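Lallness Kitchen: teleoperated dish and rack demonstrations

Maintained by Nandini Raju and Georges Hamdan, Gumede lab
Release 3, 30/08/2023

Contents

Demonstrations of two-arm tabletop work, recorded while an operator drove both arms by remote control. Each episode is one attempt at one instruction, such as "put the plate in the rack." There are 1000 episodes. Most use only one arm for the grasp, and the other stays in view without touching anything.

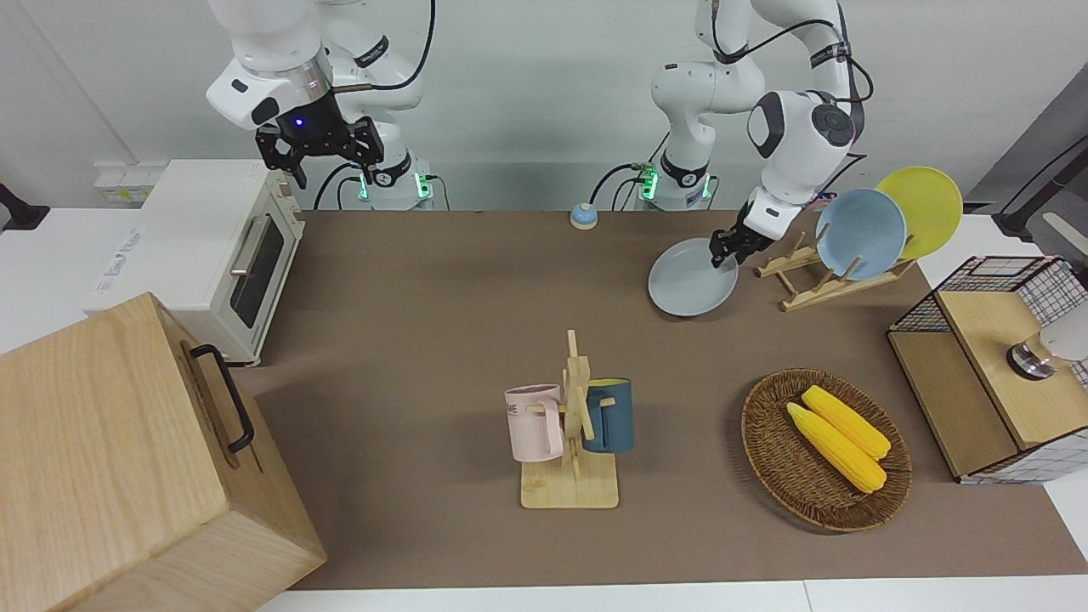
Fixed view, left arm holding a gray plate by the rim.

Recording

Operators trained for nearly 90 minutes before their first saved episode. They worked from the live camera views and reset the table by hand between attempts. Start and stop marks come from the operator, so expect some idle motion at both ends. The script clirkness_trim removes it if you want tighter clips.

Camera views

Every episode has a fixed view and a head view. They are stored separately and matched by timestamp.
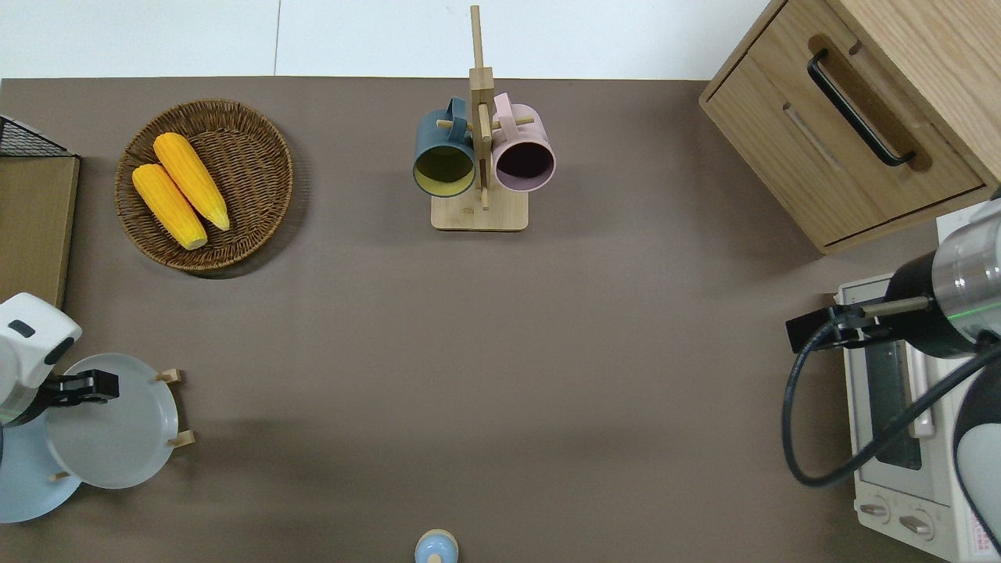 Plate grasps are labeled from the head view, using the first step at which the gripper closes on the plate. Labelers were told to ignore anything not named in the instruction. The mug tree and the basket of corn count as background in a plate episode, even though both are in view while the gripper has the plate rim. If you train on cropped images, check that the small wooden plate stand stays inside the crop.

Known problems

Head view is missing for 80 episodes; see missing.txt.
Left and right always mean the robot's own left and right. Release 2 mixed the two.
Failed attempts are kept and marked success = 0.
Joint readings from the Nevus logger start a few steps late.

Send corrections to Georges. The next release is planned for December.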